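Home | News | Work with us | Contact

Sat 24 December
By the Drenura project team, Itstead

Print this page | E-mail to a friend

People wanted to teach tasks by hand

The Drenura project at Zalumbridge is looking for participants for sessions in February. You will hold a gripper tool in your hand and do small table tasks with it, so that a robot arm can later learn from your movements. Thin and flat things are our main interest this winter: cards, plastic sheets, envelopes, cloths. 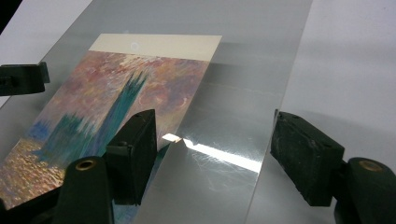 You do not need any experience with robots. We ask only that you are 18 or older and can stand at a table for one hour with a short pause. Left-handed persons are very welcome, we have too few of them until now.

Each participant comes for 2 sessions and shows 300 tasks in total. Please work at your natural speed. If something slips, simply continue, we keep these recordings also. The payment is 200 pounds, made after the second session, and bus tickets inside Itstead are paid back.

To apply, write to the Wei workshop in Itstead with your free days and which hand you prefer. We answer every letter.

Back to top | Next notice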